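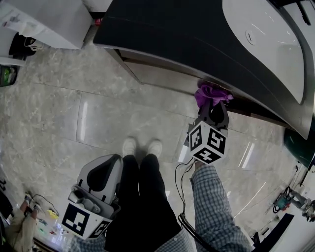 Nazmiye Tuncer had wanted a bathtub that stood on its own for as long as she'd been married, and longer than that if you counted the hotel in Clekside where she'd stayed one August as a girl and soaked until her aunt knocked. So when the black one with the white inside finally came, she cleaned it every evening at 7, whether anybody had bathed in it or not.

She always began with the rim. A purple cloth, never the yellow ones, those were for the kitchen, and she followed the curve slowly along, the way you'd smooth a child's hair. Her brother-in-law Alper said a tub like that hardly needed it. Alper had also said it wouldn't go up the stairs, and had stood on the landing saying so while four men carried it past him.

"You'll wear the shine off," he called now from the hall.

"Then I'll have worn it off myself," she said, and bunched the cloth up and went over the same spot again.

It was the floor she worried about. Those big gray tiles showed everything, every drip and every footprint, and she had got into the habit of going back across them in the same steps she had come in by. Her mother used to do that on fresh snow - out to the henhouse and back, one set of prints - and Nazmiye thought of her often in there, with the lights shining up from the stone and Alper still talking on the other side of the door about what she might have bought instead.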